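Gralum Forums > Paper, Pens and Desk Stuff > Is "archival" just a word they print on the wrapper?

tidewrack
Posts: 43
Tralline raised the price on their archival drawing sheets again in January and I'm trying to decide if I care. The wrapper says acid free, archival, "made to last generations." Whose generations? I've had cheap pads in a closet since college and some of them look fine. Has anyone here seen proof that the expensive stuff holds up better, or are we all paying for a nice adjective?

pulpfriction
Acid free means something. Archival on its own doesn't have to mean anything, a company can put it on a shoebox. If they don't give you a pH or say what the fiber is, I assume they'd prefer I didn't ask.

mossbank
Counterpoint, I bought newsprint pads and Tralline sheets the same summer and the newsprint is the color of weak tea now. The Tralline isn't. That's enough proof for me.

tidewrack
Newsprint is the worst paper there is though. Of course it lost. Put it up against a plain mid-price pad and tell me what you get.

mossbank
I don't own a plain mid-price pad. I own what I own.

Farkel
I did try this, in a lazy way. Taped two strips in a south window, one Tralline and one De Luca student grade, with half of each covered by cardboard. Left them up from spring until I got sick of looking at them. The De Luca yellowed a little on the uncovered half. The Tralline might have too, I went back and forth on it depending on the lamp. My wife says they're the same. I wouldn't pay double on the strength of that.

pulpfriction
Window glass blocks some UV, and one strip of each isn't a test. Also sunlight and slow aging in a drawer aren't the same thing. You could have a paper that does fine in a window and goes brittle in a folder.

Farkel
Sure, and I said lazy. Still more than the wrapper gives you.

inkwell_annex
Everybody argues about the paper and then stores it in a cardboard portfolio against a basement wall. I've thrown out good sheets with brown spots all over them and it was damp every time. Spend the money on a dry shelf.

mossbank
Or do both?

inkwell_annex
If you've got it to spend, go ahead. I make grocery lists and bad sketches of my dog. They don't need to outlive me.

tidewrack
OK, so where I've landed for now. I wrote to Tralline and asked what's in it. Got a reply that said "premium fibers," which could be anything. I asked again and haven't heard back. De Luca's student pads come in a 50 sheet pack and I've got 2 of those left, so I'm in no hurry. What bugs me most is that the big sheets are a better white to my eye and I do like working on them, and I can't tell how much of that is the price talking. I had one out flat on the table last night and kept trying to see it as ordinary paper.

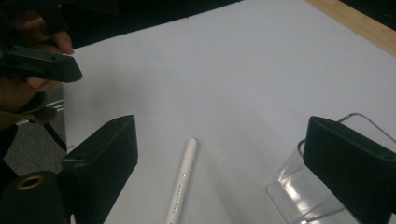 Anyway, if they ever answer with an actual fiber content I'll post it in this thread. Until then I'm using up the De Luca and keeping the Tralline for stuff I'd be sorry to lose, and yes, pulpfriction, I know that means I half believe the wrapper.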